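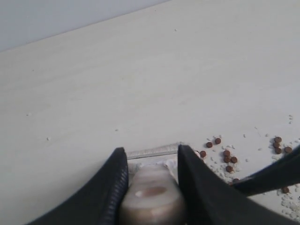 Small cap-like piece with darker oval patch, white crumbly material, thin clear strip. Pale tabletop.

Stusix Table Litter

README, February release

Stusix Table Litter is a set of 800 labeled photos of small things on tables: caps, plugs, lids, trays, wrappers, crumbs, flakes and powder. It is meant for people who work on sorting and clearing a work surface and need labels for the bits that are usually lumped together as "other."

Contents

photos/ 800 color photos
labels/ one text file per photo, same base name
terms.txt the word list used in the labels
splits/ train and test lists
notes/ comments from the people who did the labeling

The test list has 75 photos. The rest are for training. Photos of the same table setup were kept on the same side of the split.

What is labeled

Each label file has one line per thing. A line gives the term, the color in plain words, whether the thing is see-through, and whether part of it is hidden. There are 50 terms in the list. They fall into 6 groups: closures, containers, packaging, paper, loose material and unknown.

Loose material gets one line per pile or patch. We did not label single grains. If a pile touches a solid thing, both get their own line and both are marked "touching."

Naming things we were not sure of

A lot of small plastic pieces look alike. A rounded piece with bands could be a cap or a plug, and a photo won't always settle it. In those cases the term is "cap_or_plug" and the group is closures. Please don't split that term by guessing from the color.

Dark spots on a piece are entered as "dark_patch" unless the labelers agreed it was a hole or a recess. Two people looked at every one of these. Where they disagreed, the comment is in notes/.

White material is labeled by how it looks: granules, flakes, powder or mixed. We do not say what it is made of. Early on, some files used "salt" and "plaster," and those have been changed.

Clear plastic

Clear trays and lids were the hardest part of the work. Often only a rim or an edge shows against a pale table. When that happens, the line reads "clear_edge," with "tray" or "lid" added only if enough of the shape is visible. Flurina Hauser went back over all the clear plastic labels after the first pass — expect these to be better than the rest, but still not complete.

Known problems

Pale tables are overrepresented. White material on a pale table is easy to miss, and some thin patches are probably unlabeled.

Color words are not calibrated. Taupe, beige and gray-brown overlap, and different labelers leaned different ways.

The "hidden" mark is yes or no. It does not say how much is hidden.

Changes in this release

- "stopper" merged into "cap_or_plug"
- duplicate lines removed from the packaging group
- spelling fixed in terms.txt

People

Labels: Flurina Hauser, Kosmas Petridis, Ifigeneia Tzavaras
Word list and checks: Marina Stamatopoulos

Send corrections to Marina with the file name and the line number. She goes through them on Monday mornings.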